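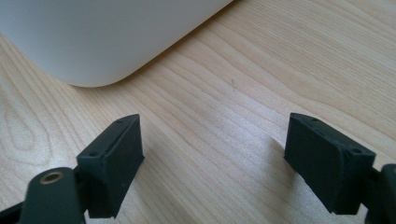 How to test whether a machine can put the toys away

Tidying a soft toy into a box is one of the chores most often named when people ask what household robots can do. It is also easy to test badly. The method set out on this page is the one we use at Clisstead to score a tidying policy on a two-armed bench machine. It needs one table, one box, one toy and most of a working day. It applies equally to light shop-floor sorting, where the goods are soft and the container is open at the top.

The short answer to the question "can they do it yet?" is that they can do it on a good table, with a toy they have met before, and a person within reach of the stop button. The rest of the page is for readers who want a figure for their own set-up.

What you need

A table with a plain top, fixed so that it cannot creep when pushed.
An open box, rigid enough to keep its shape when the rim is knocked.
One plush toy that fits the box with room to spare.
A set of demonstrations, done by a person using hand-held grippers with the same fingers as the robot.
A score sheet and a timer.

Step 1. Mark out the table

Draw the reference lines in pencil before anything is placed. Two crossing lines are enough. Measure the box position from the crossing and write the offset on the score sheet. Pencil can be rubbed out and redrawn when the layout changes; tape edges lift and catch the fingers. Check the table against its floor marks at the start of each session and again after lunch.

Step 2. Record the demonstrations

Record 200 demonstrations of putting the toy in the box and 200 of taking it out again. The second set matters as much as the first. A machine which can only fill a box will need a person to reset it after every run, and the cost of that person has to be counted against the chore.

Use one operator for the first half of each set and a different operator for the second. Instruct both to work at an even pace and to open the fingers fully before each approach. Discard any run in which the operator lets go of a gripper or steadies the toy with a bare finger.

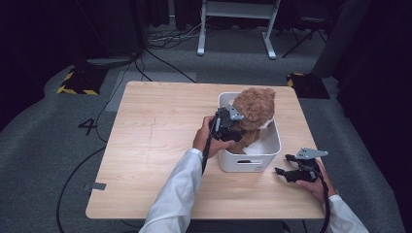 Soft toys are harder than they look from a control point of view. The outline changes every time the toy is gripped, and there is no flat face on which to plan a grasp. A curly-furred brown teddy bear in a white bin with rounded corners gives a clear difference in colour between toy and container, so a failure on this pairing is unlikely to be a failure to find the toy. Closing the fingers on the fur alone is the usual mistake. The grip must take in the stuffing, at the head or the body, or the toy slides out as it is raised. With one gripper on the toy, the other should wait open and clear of the rim until it is wanted.

Step 3. Train and freeze

Train on both sets together. When training is finished, freeze the policy and note its version on the score sheet. Do not adjust anything between scored runs, including finger force. Abdelghani Naciri, who wrote our original procedure, allowed one warm-up run per session and no more. We have kept to that.

Step 4. Run the trials

Place the toy by hand in a different pose each time, working down a list drawn up beforehand. Do not choose poses as you go. People tend to pick kind ones without meaning to.

Start the timer when the first arm moves. Stop it when both arms are back at rest. Allow 5 attempts at the grasp within a run; after that, the run is a failure, even if the toy is half-way over the rim.

Score each run as one of the following:

Clean: toy fully inside the box, box on its mark.
Untidy: toy inside, box moved or an ear or limb over the rim.
Failed: toy on the table or the floor, or attempts used up.
Stopped: a person pressed the button. 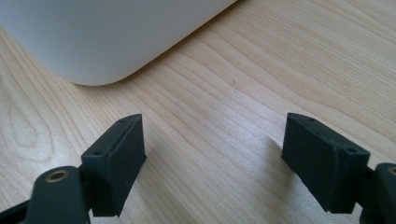
Report all four classes. A single success rate hides the difference between a machine that drops a toy and a machine that has to be stopped, and the two have very different consequences in a home. If a combined figure is required, count clean runs only and give the total beside it. Our last full series came to 498 scored runs, spread over the sessions held in May.

Step 5. Change one thing

Repeat the series with a single change: a second toy, a deeper box, or the lamps turned down. Most policies lose more clean runs at this stage than their builders expect. The Skedden fingers we used first coped well with a change of lighting and poorly with a change of toy. The Zorer fingers were the other way round. Neither result could have been predicted from the first series.

Common faults

Box walks across the table: lower the approach speed near the rim before trying a grippier mat.
Fingers close on air: check the camera mounts for play, then repeat the hand-eye calibration.
Toy is released too high and bounces out: look for the same habit in the demonstrations.
Second arm does nothing: too few of the demonstrations made use of it.

The score sheet layout and the list of poses are kept with the Alvarado bench notes. Use the same list for every machine you intend to compare.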